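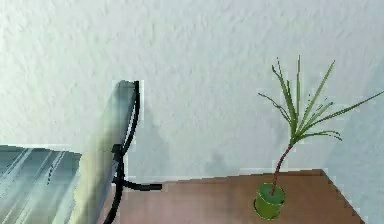 **Budget check: sim first, or just buy the arm?**

**slatback** · 9:40 am
So we got the okay to spend on a mobile arm in May, and I'm trying not to blow it all at once. Sanness wants a deposit on two units up front. I'd rather spend on seats for the Wundulton simulator first and get door opening working in the rendered apartment, then pay for hardware. My worry is blank close-up views like this, where there's hardly anything for the software to grab onto. Do I need to budget for a depth camera too?
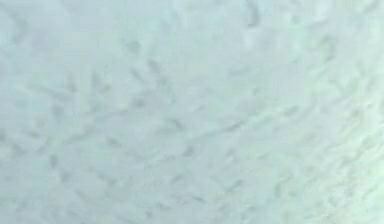 **pennywire** · 10:05 am
Yes, put the depth camera in now! We left ours out and had to go back and beg for another $200 per unit, plus mounts (the mounts hurt more than you'd think).

**oldgrease** · 10:22 am
I don't agree with sim first. You'll burn five months on pretty rooms and still know nothing about your own doors. Rent one arm from Brokero and go find out.

**slatback** · 10:31 am
Fair, but rent eats the same pot of money – and doors are the whole job for us, so I want lots of cheap tries at the handle.

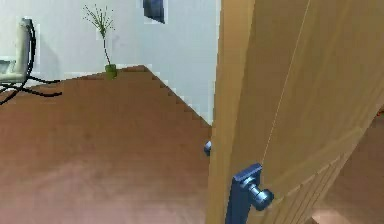 *Apartment door, partway open, dark blue handle.*

**pennywire** · 10:48 am
Get the gripper quote before you pick the arm. Knobs and levers may not want the same fingers. I'd also ask for a floor plan with a hallway in it, if your package has one.

**slatback** · 11:15 am
It does! Pasting our draft plan, tell me what I've missed.

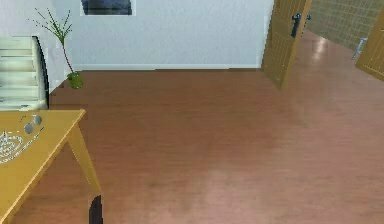
*Brandão, May*

Two simulator seats, one gripper, one depth camera. Arm deposit held until the door task runs start to finish. Spare fingers still not priced.

**oldgrease** · 11:27 am
Add shipping and a spare battery. Still think you should rent.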